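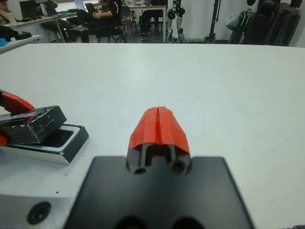 Gripper, fingers closed.

2024-01-09, notebook, data storage and retention

Continued from the last entry. I try to write down what we decided and what is still open, so that Tín and Leobardo can read it when they are back.

The share on Ladenau is at 92 percent again. I made a listing by folder and by age of last access. The large part is old exports from the Plundton customer tables, full copies, one per night, going back to May. When I asked Revathi Chettiar, she said the nightly copy was meant as a temporary thing before the incremental job was ready. The incremental job has been ready for a long time, and both are running.

Numbers from the listing, so I don't have to search again:
folders with nightly full copies: 392
folders opened by any person in the last 90 days: 11
size of one copy: some 900 MB compressed, a little more at month end

I did not delete anything today. First I want to be sure that the incremental chain can rebuild a full table by itself. I took the base copy plus the chain to the end of the month and rebuilt on the test machine. First try stopped with a schema error, column "region_code" was text in the base and integer in the later files. Định Mạc remembers this change, it was made by the vendor (Cedley) and they sent a mail, which went to the old group address. I put a cast in the load script and the second try finished without error.

Row counts are equal on both sides. Then I compared a sample of 1000 rows by hash, and 4 of them differ. All 4 have a trailing space in the name field. I think the full export trims it and the incremental doesn't, but I have not proved it yet. To do.

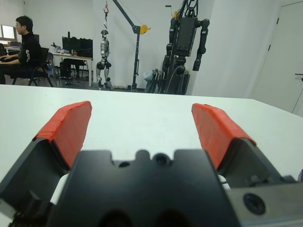
Gripper, fingers open, over the white table.

Discussion with Tươi Giáp after lunch, about what we should keep at all. Her opinion is that we collect much more than we ever ask questions about, and that a smaller set with good descriptions would be more useful for the analysts. I agree in general, but I am careful, because two times last year somebody came with a question about old data and we were happy to have it. We agreed on this proposal:

Nightly full copies: keep 14 days.
Month-end full copies: keep 2 years.
Incrementals: keep all, until we know better.
Anything in a personal folder: the owner gets a mail, then it is moved to the cold store.

Tươi also wants that every dataset has a short text file with the owner, the source and the meaning of the columns. I looked and very few have it. I wrote one for the Plundton tables as a model and it took me almost one hour, mostly because of the column "status2". It has values 0, 1, 3 and 7. Revathi knows 0 and 1. For 3 and 7 we have to ask Cedley.

The Bùi dashboard is another matter. It reads directly from the nightly full copies by file name, with the date inside the path. If we change the retention, the 30-day chart will lose its left half. Leobardo Palacios wrote this dashboard, so please Leobardo, look at it when you are back. I believe it is enough to point it to the rebuilt table, but the query is long and I don't want to touch it alone.
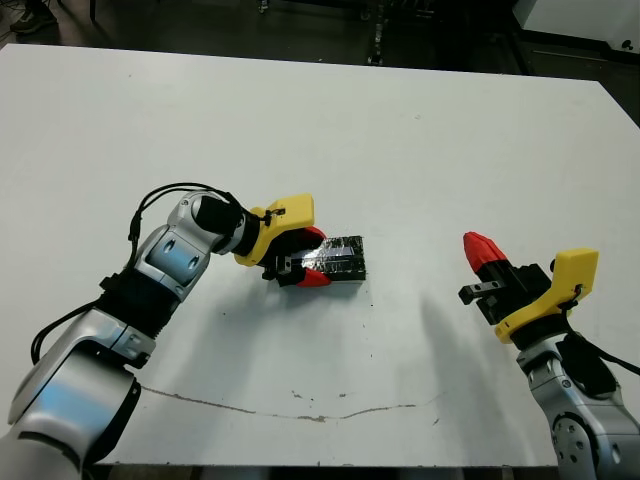

One more thing about the query. It is run again for each viewer, there is no cache. In the log I see the same statement 200 times in one morning, every time with a full scan. Tín Tôn proposed before the holidays to make a small summary table each night and let the dashboard read only this. I was against it then, because it is one more job to watch. Now I have changed my mind. The summary table would be a few MB, and the month-end slowness would probably be less.

Open points:
- trailing spaces, find which side trims (me)
- stop the duplicate nightly job, only after the above is clear (Revathi)
- status2, values 3 and 7, mail to Cedley (Định)
- dashboard path and summary table (Leobardo, Tín)
- correct the group address at the vendor, so that we receive the schema mails

The load script with the cast is in the usual repository, branch "rebuild-test". Please do not merge it yet, the path to the test machine is still written directly in line 12.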